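Karnmont bench checklist, two-arm station, light household chores
Checked 27 Jan 2020 by Ourania Spanos

Emergency stop within reach of operator: OK
Wrist cables, both sides: OK. No pinching at full reach.
Fingertips, wear: Left index worn smooth. Replace before September.
Table fixed to floor: OK
Grip force limit: Set at 6, was 4. Egg carton came through with one dent.
Wiping spills: FAIL. Pushes the water to the edge and stops.
Folding towels: Not tested. Waiting on Rumitz for the new routine.
Putting small trash in a lined can: PASS, with comments. 162 tries logged, most of them good. Flat items are the hard ones -- they stick to the fingers or land on the rim. Lid has to be open before the run starts.
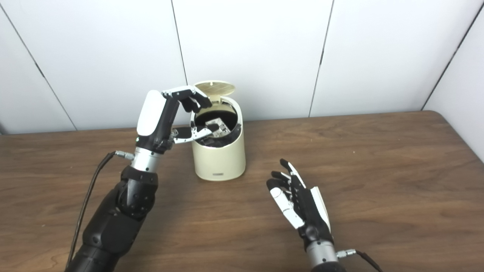
Stergiou wrote back that a pass on one chore is no reason to leave the station running alone, and asked for nearly 800 tries before anyone calls it ready for a kitchen.

Operator stays at the bench for all runs. Recheck after fingertip change.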